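We use cookies to improve your experience on this site. Accept | Manage preferences

Seat Cover Trim for the Draketti Concept Coupé - Project Report

Our group had one term to design an interior trim for a two-seat concept car. The brief from Bellamy set a material budget of 2,000 pounds and asked for a cabin that felt calm on a long drive. We chose the seats, as they take up most of what a driver sees and touches.
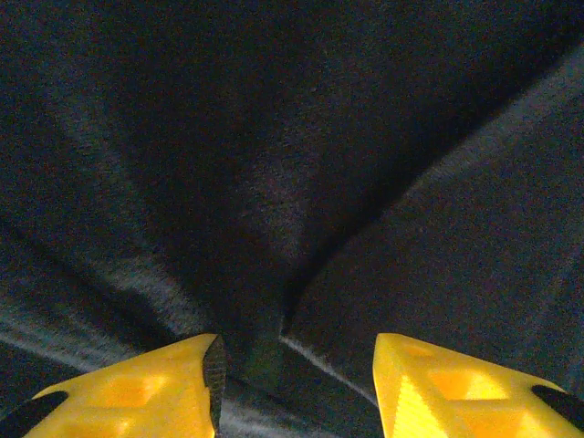
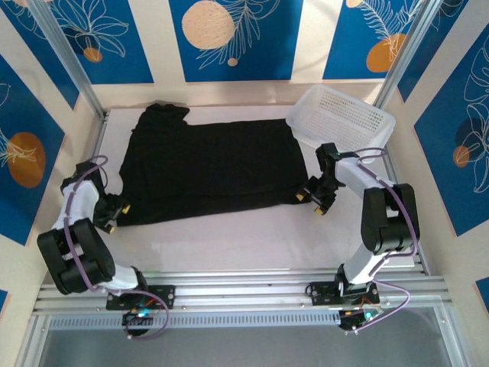
The body of the Draketti was already fixed, so the seat shell could not be altered and only the covering was open to us. Early sketches used a pale hide with contrast piping, but it reflected in the low windscreen when we tried it in the mock-up. We moved to darker cloths after that. Black fabric falls into soft folds and shows its shape mainly where light catches a ridge, so we put the stitch lines along the bolsters, where daylight from the side glass would pick them out. The centre panel was left plain.

Pattern cutting took longer than planned. The first set came out too tight over the headrest and had to be cut again. The second set used 52 panels for the pair of seats, including the backs, and went on without pulling at the corners.

Cost and weight

The final spend was 1,626 pounds, with the Sekier foam the largest single item. The foam was firmer than we wanted - a softer grade was out of stock until June. We did not weigh the old covers before removing them, so no weight saving can be claimed.

Further work

The door cards still need to be matched to the seats. Wear testing stopped at 336 hours and should be repeated with the softer foam.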